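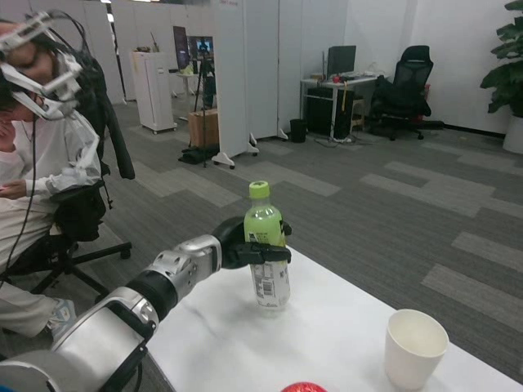
Week five: in which I am asked to listen

I signed up for the Lirent course in April, which is when I sign up for most things, because the evenings get lighter and I start to believe I am the sort of person who finishes a workbook. It is nine weeks long, run by a handful of churches between them, and it promises to help you "discern your calling". The workbook has 83 pages. I have written in eleven of them, and one of those is a shopping list.

We meet in the hall at Allham at half past seven. There is soup. I want to put on record that the soup is very good, and that if the Lord has anything to say to me through lentils I am wide open to it.

This week was silence. The leader rang a little bell, and we were to sit for a quarter of an hour and not ask for anything. I can manage prayer if I'm allowed to talk. I have a list, I go down the list, I apologise for the list, and off I go to bed. Sitting there with my mouth shut was another matter. Within a minute I had redecorated the bathroom. Then I remembered a rude thing I said to a man in the Stallon branch library years ago, over the photocopier, and I spent a good while composing my side of the argument again, and winning it.

The bell went and we were asked to share. A woman across the circle had been given a verse from Isaiah. The chap next to her had felt a great warmth. I said I'd found it "really useful, thanks", in the voice I use for the dentist.

Driving home I was cross, mostly with the warmth. I've been going to church for the best part of my life and I have never felt a great warmth, apart from the year they fixed the boiler. I do believe it. I say the creed and mean it, even the bits I'd be hard pushed to explain to a child. But I've always suspected there was a meeting where everybody else got handed the instructions, and I was out parking the car.

The reading for next week is a chapter by somebody called Bognár, photocopied a bit crooked so the last word of each line has to be guessed. The gist, as far as I can make out, is that being distracted in prayer fifty times means turning back fifty times, and the turning back counts. I read that twice standing up in the kitchen. I'm not going to claim anything happened. I did stop being cross, though, and I wrote to the library man in my head and let him have the photocopier.

Homework is five minutes of quiet a day. So far I've done two days out of four, one of them in the car outside the chemist with the radio off, which I'm counting.

Next week it's spiritual gifts, with a questionnaire. I shall report back. Someone has to bring bread rolls and I seem to have put my hand up.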